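Call for participants: the Hodard Breakfast Study

Do you eat breakfast at home most mornings? Would you be willing to tell us about it, in as much or as little detail as you like? We are looking for 78 people living in and near Hodard to keep a breakfast diary with us, and we would be very glad if you were one of them.

Who we are

The Remel Centre for Everyday Food is a small research group with its home in the old grammar school on Tiedemann Street. We study the ordinary meals that seldom make it into cookery books: the toast eaten standing up, the porridge made the same way for decades, the cold leftovers that somebody secretly prefers to anything else. Our last study looked at packed lunches in Wultitz, and the people who took part were so generous with their stories (and their opinions on pickle!) that we have been wanting to do another one ever since.

What we would like to learn

Most surveys about breakfast ask what people eat and stop there. We are just as curious about the rest of it. Who gets up first? Is the radio on? Do you sit at the table or lean on the worktop, and do you have a bowl that is always yours? Does the weekend look different, and did it look different when you were a child? We don't mind in the least if your breakfast is a biscuit and a cup of tea at eleven. Please don't tidy it up or make it healthier on our account, as we are not dieticians and won't be giving anybody marks.

What taking part involves

The study runs for 6 weeks. During that time we will ask you to:

Fill in a short diary page on 12 mornings of your own choosing. Each page takes a few minutes, and you can write it on paper or type it, whichever you find easier.

Come to 2 group conversations at the Remel Centre, with tea, coffee and something to eat. If travelling is difficult, we can telephone you at home instead and have the same chat that way.

Lend us, if you wish, a recipe or a family story to go with your diary. This part is entirely up to you.
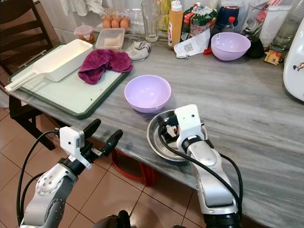
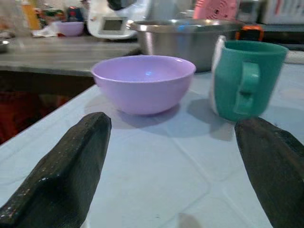
The lavender bowl on the table and, in the second picture, with a teal mug beside it.

Who can apply

You need to be 18 or over and to live in Hodard, Wultitz or one of the villages between the two. You may live alone, with family, with friends or in shared lodgings, and it is perfectly fine for more than one person from the same household to join. We would especially like to hear from people who work nights or early shifts, as their mornings tend to be left out of studies of this kind, and from anyone who has moved here from somewhere with a different idea of what breakfast ought to be.

There is no need to write beautifully. Spelling does not matter, and you are welcome to keep your diary in whatever language you are most at home in, so long as you let us know when you apply and give us time to arrange a translation.

What you will receive

We can't pay a wage, I'm afraid, but everyone who finishes the diary will receive a shopping voucher as a thank you, and we will refund bus fares to and from the group conversations. In February we will send you a printed booklet of what we found, with your name in the acknowledgements if you would like it there.

Your privacy

Diaries are kept in a locked cabinet, and we take out names and addresses before anyone outside the group reads them. You can leave the study whenever you like without giving a reason, and if you ask for your pages back you shall have them.

How to apply

Pick up a form at the front desk of the Remel Centre or at Wultitz library, or write us a letter telling us a little about yourself and what you had for breakfast this morning. Applications should reach us by 11 June 2026. We answer everybody, though it may take us a week or two. If you need the form in large print, please ask at either desk.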